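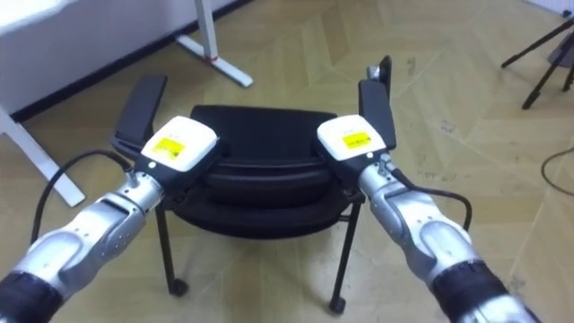 List: office-fitout
Subject: Re: Chairs and parquet, end-of-day reset

Replying inline to the message from the Tondale office, with the older text trimmed. I have set up two rooms on light parquet in the past year and have opinions on both halves of the question.

> We are moving 12 desks into the Tondale space in April. The floor is light
> wood parquet, oiled, and the landlord is strict about it. The desks are
> white, the chairs are black office chairs with padded arms.

Oiled parquet takes marks differently from lacquered. A lacquered floor scratches through the film and you get a white line. Oiled wood dents and burnishes, and you get a dull track in front of every desk where people push back to stand up. The track can be re-oiled locally, so it is the better of the two problems to have. Get the product name of the oil from the landlord in writing before you sign for the floor. At Sandby we did not, and the patch by the window still reads darker than the rest.

> Question 1. Is it better to lift the chairs or to slide them when the room
> is put back at the end of the day?

It depends on what is under the chair. Casters with a soft tread can be rolled, provided the tread is clean. Hard nylon casters are made for carpet and should not be on that floor at all. Fixed legs should be lifted, felt or no felt. Grit gets into felt within weeks and after that you are dragging sandpaper.

For lifting or steering, take both armrests, one hand on each, and keep the hands level. Pulling by one arm rotates the chair, and the far legs or casters scrub sideways across the boards. It also loads the armrest bolts unevenly. Check those bolts when the chairs arrive. On the Erraji chairs we bought, 3 had arm pads that leaned outward out of the box, and a quarter turn on the underside fixed all but one.

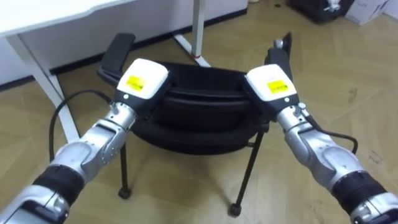

Black on light parquet, held level from both sides.

> Question 2. How far under the desk should the chair go? Our cleaners say all
> the way, the facilities guide says leave a gap.

I side with the guide. Fully home means the arm pads meet the front edge of the desk or the underside of the top, depending on height. On a white top this leaves black rubber transfer along the edge, and it does not come off with plain water. Measure from floor to the underside of the desk, then from floor to the top of the arm pad. If the pad clears, push the chair in until the back stands just outside the front edge. If it does not clear, stop short of contact and put a strip of tape on the floor for the first month so that people learn the position.

With sit-stand desks, the order matters. Desk to its set height first, chair in second. Otherwise the desk comes down on the arms.
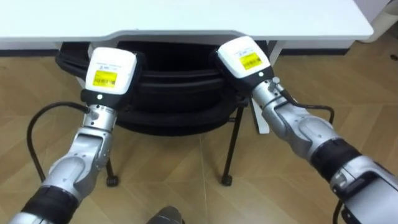
A gap of 2 inches between chair back and desk edge is enough for a cleaning cloth and does not look untidy from the door. Line the backs up with each other and leave the floor joints out of it. Parquet is rarely laid square to the wall, and a row that follows the blocks will look crooked against the desks.

> Question 3. Mats, yes or no?

No, on an oiled floor. The wood under a mat keeps its color while the rest shifts with daylight, and you end up with a row of pale rectangles. We were quoted 2260 for hard mats by Amis and spent less than a third of that on replacement casters. The casters went in by hand — pull the old stem, push in the new one, no tools — and the floor has needed one local re-oil.

If the landlord insists on mats anyway, ask for them to be moved every quarter, and have that in the lease file with the oil name.

One item you did not ask about. Sweep before the chairs are put back, and do the area under the desk while the chair is out. Most of the grit collects there, and a chair pushed over it does more harm than a day of sitting.

I can send the measuring sheet we used at Sandby if it is of use. It is one page, desk height on the left, arm height on the right.

Comments

parquet_dad
Agree on the cloth gap. Our cleaners went back to pushing everything in after a week, so the tape stayed down longer than a month. It left residue. Use the low-tack kind.

fitout_north
Does the no-mat advice hold for lacquer? Ours is lacquered and the finish is already through in front of two desks.

mk77
Please send the sheet to the list.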